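Planning and Budgeting for a Two-Arm Bench Cell

Frequently asked questions
Last updated 2023-06-22

Who are these answers for?

Labs, training shops and small plants buying their first pair of tabletop arms from Utlow. If you are replacing arms on an existing Condlow bench, read the retrofit page first. Most of the mounting costs below won't apply to you.

What should I budget for besides the arms?

The arms are the biggest line on the quote, but the table, grippers, cables, simulation seat and spare fingers all cost money too. A planning review is $900 and is credited back if you order within the same budget year. Set aside $2,000 for grippers and spare parts on a two-arm cell.

Can I see my layout before I order?

Yes. We build the cell in simulation with the table size you give us and run a simple stacking job on it. You get stills and a reach report. Both arm bases are normally placed along the back edge so the front of the table stays open for parts.
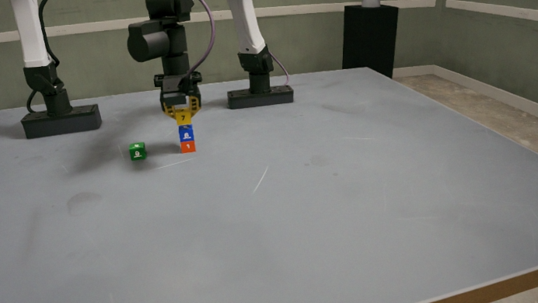 Source: Utlow layout simulation, block stacking

Stacked blocks are a cheap way to check a layout. A column of three held in yellow fingers, with another cube still on the table, tells you a fair amount about clearance under the wrist. If your own parts are taller than the stack, send us the height and we will rerun the job.

Do I need two arms?

Many buyers don't. If one arm can reach every pickup point and the cycle time is acceptable, buy one and leave room on the table for a second base. Adding an arm later costs one extra site visit. The Jirnberg controller runs either setup, so you won't be buying it twice.

How large should the table be?

Larger than the parts area you have now. Leave at least 20 inches of open surface in front of the bases. Tell us about any wall or post close to the table, as it goes into the model and can change the mounting position.

Is the gripper view included in the simulation?

It is included with the planning review. The view looks out past the gripper at the work surface, so you can check how much of the surface the gripper housing takes up and whether a part at the side is still in sight.

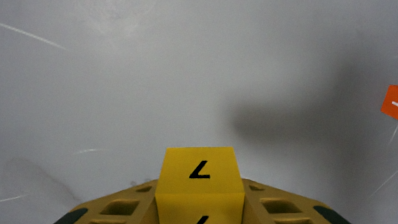

How long does delivery take?

Allow 3 months from a signed order. Orders for a September start should be in before the end of June.

Can I lease?

Leasing is handled by Barreto, on terms of two or four years. The planning review can't be included in a lease and is billed separately. Grippers can be included, but replacement fingers can't.

What do you need from me for a quote?

Table dimensions, part sizes and weights, the power supply at the bench, and a sketch of where parts come in and go out. A hand drawing is fine. Quotes are held for 60 days.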